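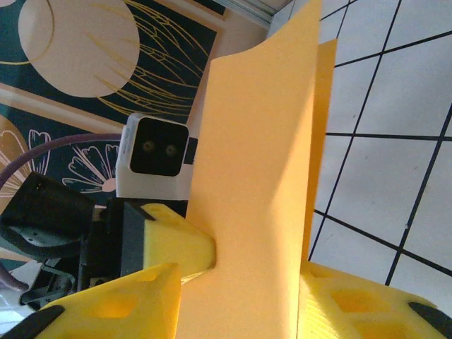
Wrist cameras are having a good year and I've come round to them, mostly. But can we talk about how the results get reported?

Take the Flumora write-up that went round in May. 335 demonstrations, collected by hand, policy trained on wrist view only. Headline number looks great. Then you get to the test section and it's 15 trials per task. Fifteen! Same room, same floor, same person resetting the objects between goes.

That's a demo. A good one -- I'd have been pleased with it -- but a demo.

Vilmos Balogh argued with me over lunch that small trials are fine if the failures are written up properly. Fair enough. So where are they? Four failures listed, one line each. "Missed grasp." Missed how? Fingers closed early, object slid, policy dithered and timed out? Those are diffrent problems and they want different fixes.

Jouko Peltonen's group at Jilside did it better with less. Fewer tasks, 4 rooms, every failed run posted in full. Dull to watch. I learned more from it than from anything else I read this spring, and their success rate was worse, so guess which one gets cited.

My ask is small. Change the room. Change the floor, if you can. Let somebody else do the resets. And post the bad runs, becuase the rest of us are going to hit the same ones anyway.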